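Keeping a work board from shifting on a perforated table
Posted in Cell Setup and Maintenance

Drastlow Training Lab
Our cell has one arm over a blue perforated metal table, with a maple board on top as the work surface. The program picks up and sets down small toy blocks. After nearly two hours the placements drift toward one side, although the taught points have not changed. Should the points be taught again, or is the board at fault?

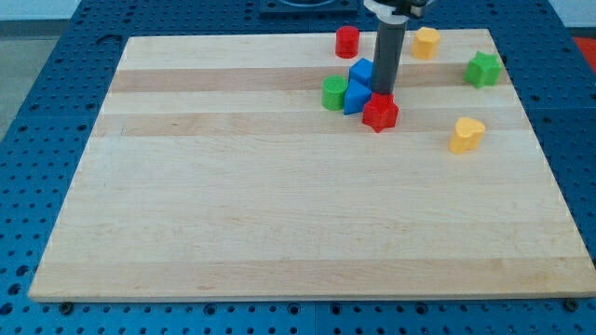
The gripper closes normally and no alarm is recorded.

Zimeck Support Desk
Please do not reteach yet. Clear the board, mark two of its corners on the table with tape and run the program again. If the board has left the marks, fit stops against its edges, using the table holes. Check also that the program does not drive the gripper too low - a block pressed into the wood will push the board along. Raise the release height by 2 mm and repeat the run.

Stavport Workshop
Same trouble in our cell. Rubber mat under the board, fine after that. You will need to reset your heights for the mat.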